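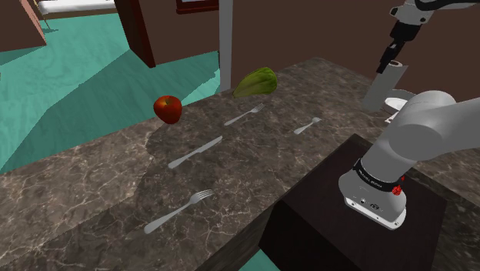
Marble counter in the Sisska kitchen pack, with the arm on its wooden pedestal.

Threads > Chaiwat Suksawat > Sisska kitchen pack, a review

1/ I have used the Sisska kitchen pack from Rastside for the whole of May, and several people asked me if they should buy it. I will try to answer in this thread. I paid for my licence myself, 298 euros for one seat.

12 replies · 9 shares

2/ First, what you get. It is a set of 13 simulated rooms with one arm already mounted, a library of household objects, and a recorder for the demonstrations. You bring your own controller or your own policy. There is no training code inside, and Rastside says so clearly on the product page, which I appreciate.

3/ Installation took me one evening. The installer asked for a folder name and did not accept a space in it, but it did not tell me this. It only stopped. If yours stops also, look at the folder name before you write to support.

3 replies

4/ The objects. Apple, lettuce, forks, table knife, kitchen paper and many more of this kind. I was most interested in the cutlery. A fork which lies flat on a hard surface is difficult for a gripper with thick fingers, and many packs avoid it and give you only boxes and cans. In Sisska the forks are lying on the stone and you must solve it.

5/ The marble. I complained in my first week that the veins are too strong, and I still think they are strong. Thin pale lines on dark brown, going in every direction, and then silver tines on top of them. My detector took some veins for cutlery. I was annoyed, then I thought that my own kitchen is not much kinder to a camera.

5 shares

6/ You can change the counter material in the settings file, but not from the menu. Search for "surface" and restart the room afterwards. The manual gives the wrong name for this file. I reported it on a Wednesday and had an answer before lunch the next day, so support is good, even if the manual is not.

7/ Physics. Solid things behave well for me. The apple rolls if I push it badly, and it stops where I would expect an apple to stop. The lettuce is one hard body. You can not bend a leaf. For picking and placing this is enough, for anything about food preparation I would say no.

4 replies

8/ Now the wrist camera, because it is the part I use most. It looks along the gripper, so you see the fingers, what they hold, and some of the counter behind. When the object is large it covers a good part of the view, and your policy has to manage with what is left at the sides. Kitchen paper is a very good test for this.
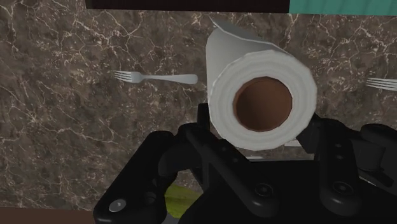

Panyasiri replied under this post: does the paper deform when you close the fingers, or is it a rigid cylinder with a nice texture? I need soft contact for my work and I do not want to pay for a second rigid pack.

9/ Good question, and the answer may disappoint you. In my version it is rigid. I closed the fingers with more and more force and the shape stayed as it was. The loose flap of the paper is part of the same model and does not move by itself. If soft contact is your main need, I would wait.

2 replies

10/ Speed. With both cameras on, my desktop computer runs 4 copies of a room at the same time without trouble. With the wrist camera off I can run more, but then I lose the view I bought it for. On my laptop I only open one room, and the fan is loud.

11/ The recorder saves joint positions, gripper opening and both camera streams with the same clock. I had 2 files which did not open again, both from sessions I closed by the window button. Use "stop and save" first, then close. This is also written nowhere.

6 replies · 4 shares

12/ Ikeo wanted to know if you can put your own arm in. Yes, but it took me several evenings. The pedestal height is fixed for each room, so if your arm is shorter you will not reach the far edge of the counter, and things like to be near the far edge. I raised the base in the room file by hand. It works, it is not comfortable.

13/ What I am missing: a drawer which opens, plates which can be stacked, and a simple way to shuffle the objects between two runs. At the moment I do the shuffling with a small script. I can share it, send me a message and tell me which version you have.

8 replies

14/ Would I buy it again? For grasping on a counter, yes — the forks alone gave me more problems to study than my old pack did in a year. For a teacher with a small budget, ask Rastside for the classroom licence first. They have one, but you will find it only at the bottom of the price page.

15/ Next week I will try the bathroom rooms and add to this thread if I find something useful. Please put questions under the post they belong to, it is easier for me to follow.

21 replies · 17 shares

Contact · © Chaiwat Suksawat · Back to top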